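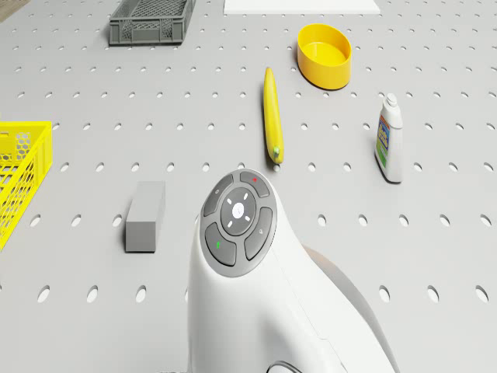
Hemstead Product Data

Truletti 578 Bench Scale
Bench and counter scales > Portion and check weighing
Page revised 2022-11-30

Overview

The Truletti 578 is a low-profile bench scale for portioning, recipe batching and check weighing in kitchens, bakeries, packing rooms and stock rooms. It weighs up to 6 kg in steps of 2 g and runs from the mains adapter or from the built-in battery. The display can be left on the base or moved to a wall bracket with the supplied cable.

The 578 replaces the earlier 576. The platform fixing points are the same on both models, so existing Lefèvre pans and tray guides can be carried over. Adapters and batteries are not interchangeable between the two.

The scale is supplied for internal control weighing. It is not approved for selling goods by weight to the public. Customers who need an approved scale should ask for the trade range when requesting a quote.

Specification

Capacity: 6 kg
Readability: 2 g
Minimum recommended load: 40 g
Repeatability: 2 g
Units: g, kg, oz, lb, lb:oz
Tare range: full capacity, subtractive
Platform: stainless steel, lift-off
Base: molded ABS, four adjustable feet
Display: backlit LCD, six digits
Display cable: 900 mm, detachable
Record memory: 2,000 weighings
Battery: sealed, rechargeable
Battery life: 200 hours with the backlight off
Operating temperature: 5 to 35 °C
Data output: serial, nine-pin

Tare is subtractive, so the weight of the container comes off the available capacity. A container weighing 1 kg leaves 5 kg for the goods. Readability is the same across the whole range.

Platform and feet

The platform lifts straight off its four posts for cleaning. It has no screws and no front or back. When it is refitted, all four corners should sit flat on the rubber pads. A corner standing proud will give a reading that changes with the position of the load.

A bubble level is set into the base at the right rear. Turn the feet until the bubble is centered, then tighten the lock rings against the base. Check the level again after the scale has been moved, even along the same bench. The feet have a contact face the size of a small coin. On slatted, ribbed or open-mesh surfaces, put a rigid board under the scale so that each foot has full support.

Overload stops are fitted under each corner and at the center. They protect the load cell from slow overloads only. A dropped load can damage the cell even when its weight is well within capacity, and damage of this kind is not covered by the warranty.

Container tare

Up to nine container weights can be stored and recalled by number. To store one, clear the platform, press ZERO, place the empty container, then hold TARE until the memory number flashes. Select a number with the arrow keys and press TARE again. The stored value stays in memory when the battery is flat.

Stored tares suit containers of the same pattern and maker. Molded bowls and trays vary from batch to batch, and a stored tare should be checked against a few pieces from each new delivery. Where the difference is more than one display step, tare each container on the platform instead.

Containers may be wider than the platform as long as they touch nothing but the platform. A crate that rests on the display housing or against a wall will read low. For long or unstable containers, use the Lefèvre tray guide listed under Accessories.

Check weighing

Check mode compares the load with an upper and a lower limit. Both limits are entered from the keypad or taken from a sample on the platform. The display shows LO, OK or HI, with an optional tone. The tone can be set to sound on OK only or outside the limits only.

The lower limit can be set to zero when only an upper limit is wanted. In that case the LO indication is switched off, and an empty platform shows three bars. Limits are held with the container number in use, so recalling a tare also recalls its limits.

The result is locked once the reading has been stable for the set time. The factory setting is one second. Longer settings are available for liquids and for benches that carry vibration from mixers or compressors.

Records and data output

Each accepted weighing can be saved with a sequence number, net weight, tare number and check result. The 578 has no clock and does not store the date or time. When the memory is full the scale shows FULL and stops saving, but weighing continues as normal. Older records are not overwritten.

Records are sent through the serial port as plain text, one weighing per line, with fields separated by commas. They remain in memory until the operator clears them. Clearing requires the supervisor code and removes the whole set - single records cannot be deleted.

The port can also be set to send each stable weight as it occurs, or to send on a key press. Label printers that accept plain text will usually work without extra software. Hemstead does not supply printer drivers.

Power

The battery ships partly charged and should be charged overnight before first use. The scale can be used while charging. The battery symbol flashes when the charge is low, and the scale switches itself off before the voltage falls far enough to affect the reading.

The auto-off time can be set to two, five or nine minutes, or switched off. Auto-off does not operate while the adapter is connected. Scales placed in storage should be charged fully and then recharged every three months. A battery left flat for a long period may not recover.

Only the supplied adapter should be used. Adapters with the same plug but a different output will damage the charging board.

Cleaning

Switch off and disconnect the adapter. Remove the platform and wash it by hand or in a dishwasher. Wipe the base and display with a damp cloth and mild detergent, and let them dry before refitting the platform.

Do not hose the base or put it under a running tap. Do not use abrasive pads, solvents or undiluted bleach on the display window. Flour, sugar and salt should be cleared from under the platform with a soft brush. Compressed air must not be used near the load cell.

The Nistex cover is a clear, close-fitting shield for the keypad and display. It can stay in place during use and should be replaced when it clouds or splits. Two are supplied with each scale.

Calibration

Each scale is adjusted before dispatch and supplied with a test sheet. Users can carry out a span adjustment with a 5 kg test weight, which is sold separately. Allow the scale to stand switched on for half an hour first, away from drafts and direct sun.

A routine check takes less time and does not need the supervisor code. Place a known weight at the center of the platform, note the reading, then repeat at each corner. The five readings should agree within two display steps. If the corner readings differ by more than this, check the level and the platform pads before returning the scale for service.

The factory holiday runs through the last two weeks of July. Scales received for calibration in that period are booked in but not worked on until the workshop reopens.

Supplied with the scale

Base unit with display
Stainless steel platform
Display cable and wall bracket
Mains adapter
Nistex covers, two
Test sheet and printed instructions

Accessories

Lefèvre deep pan, stainless steel, fits over the standard platform
Lefèvre tray guide, adjustable on two sides
Nistex cover, pack of five
Serial cable, straight
Test weight, 5 kg, with or without certificate
Carrying case with molded insert

The deep pan reduces the available capacity by its own weight. With the pan fitted, use ZERO at switch-on and keep TARE for the container.

Ordering and warranty

Order as Truletti 578 and state the plug type. The display cable is fitted at the factory in one length only, and longer cables are not offered. Scales with a different platform size are listed separately.

The warranty is two years from delivery and covers parts and workshop labor. The battery is covered for six months. Shock damage, water entry and the use of other adapters are excluded. Return carriage is paid by the customer, and scales should be sent with the platform removed and packed flat beside the base.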